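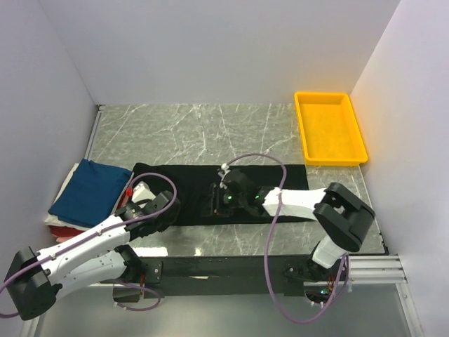 Progress report to Hutilport, August
Workstream: handling rules for two-arm cloth folding
Prepared by Anjani Latuheru, Zukeo

You asked for a draft code of practice by the end of this period. You have one, attached, with 37 rules in it. I would not adopt it yet.

My main doubt is that most of the rules came over from the Lapiņa guide, which was written for boxes. Rule 5 asks that a part be "fully seated" before the arms approach. A shirt is never seated. Severyn Pylypenko reads the rule as flat with the sleeves in, Kylie Wihongi reads it as neckline to the back wall, and both have been signing the same checklist. 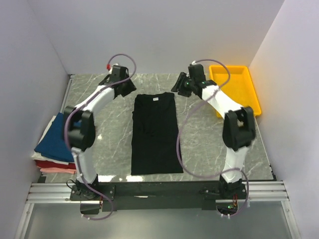

Black shirt laid out with the neckline toward the back wall, one arm on either side.

We have logged 40 folding runs against the draft. Every run was marked compliant. I take little comfort from that, as the people who ran them also filled in the forms. Anil Acharya rechecked the forms and found 2 where the cable clearance box was ticked before the arms were powered. The rule allows this. I think it should not.

The Hutby team would like us to call the draft a standard. Please hold off. It has been tried at one table, by one crew.

Next period: rewrite the rules on garment placement, move the cable check to after power-up, and have Malou Hjaltested score the runs without seeing the operators' forms. No extra money is requested. The training day stays on hold until the placement wording is settled.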